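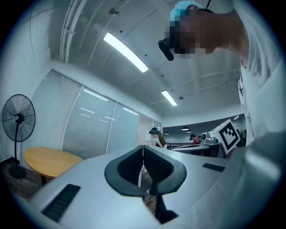 By Hussam Sabbagh | 17th November | Filed under: Workplace Checks, Offices & Shared Rooms
853 shares | 6 comments

Flarkwood, first-floor office. General safety inspection, carried out with Wissam Tannous. Ratings: S = satisfactory, A = action needed, N = not checked on this visit. Comments follow the rating. Item numbers match the May sheet, so gaps in the numbering are deliberate.

CEILING AND FIXED SERVICES

1. Ceiling surface and beams — S
White ceiling, white exposed beams. No flaking or staining found. Hairline crack at one beam end, recorded in May, has not lengthened. Leave the pencil marks in place.

2. Conduit, window side — A
White surface conduit. One saddle loose, screw turning freely in its hole. Refix with a larger plug. Do not use adhesive.

3. Fluorescent lights — S
Both long fittings lit at the time of inspection. No flicker, no audible hum. Light level at table height is adequate for reading with the blinds closed. Ends of the tubes to be looked at again in May.

4. Small round ceiling fixture — N
Not opened. Drawing 3278 does not label it. Eskil Hellström to confirm which circuit it is on before anyone removes the cover.

6. Ceiling detector — A
Fixed securely, clear of stored items. The test entry is missing from the log. Test and enter the result, including the initials of the person who heard it from the corridor.

WINDOWS AND BLINDS

7. Glazed panels, left-hand wall — S
No cracks or chips. Seals sound. Glass clean enough to throw back the ceiling lights, so check for scratches from an angle and with the lights off.

8. Horizontal blinds — A
White slats, none bent. One cord hangs lower than it should. Fit a cleat and wind the cord up to it.

9. Window catches — N
Key not available. Majdi Haddad holds it at Grerkdale.

PORTABLE EQUIPMENT

11. Pedestal fan, black — A
Guard complete and tight to the cage ring. Base sits flat on the floor. Height collar slips under light hand pressure and needs a new locking screw. The plug was opened: correct fuse, cord grip holding. Test label has faded and cannot be read. Replace the label after retest. Fan may stay in use at its lowest height until the collar is repaired.

12. Fan lead — S
Sheath undamaged. Route it along the wall, never between the fan and the round table.

13. Extension leads — S
None over the 3000 watt marking. None joined end to end.

FURNITURE AND FLOOR

14. Round table, light wood — S
Stable when leaned on at the edge. Fixings under the top tightened during the inspection. Supplied by Bronar; spare fixings are in the stores drawer.

15. Floor and walkways — S
No lifted edges. Clear width past the table measured at 80 cm with the chairs pushed in. Chairs left out reduce this below the site minimum. Remind users at handover.

ACTIONS

Item 2: Awad, on next maintenance call.
Item 4: Hellström.
Item 6: Tannous, before the sheet is countersigned.
Item 8: Awad, same call as item 2.
Item 9: Haddad to send key.
Item 11: collar and retest, Sabbagh.

COMMENTS ON THIS SHEET

Gwenaël Bodin: Item 11 — please state the fan's asset number. There is another of the same type downstairs and the retest was booked against the wrong one last time.

Hussam Sabbagh: Will add it when the new label goes on.

Eskil Hellström: Item 4. The drawing predates the lighting work. I will trace it from the board.

Wissam Tannous: Item 6 tested and entered. Audible in the corridor with the door shut.

Majdi Haddad: Window key is in the internal post. Sign for it and keep it at Flarkwood.

Gwenaël Bodin: Sheet accepted with items 2, 4, 8, 9 and 11 open.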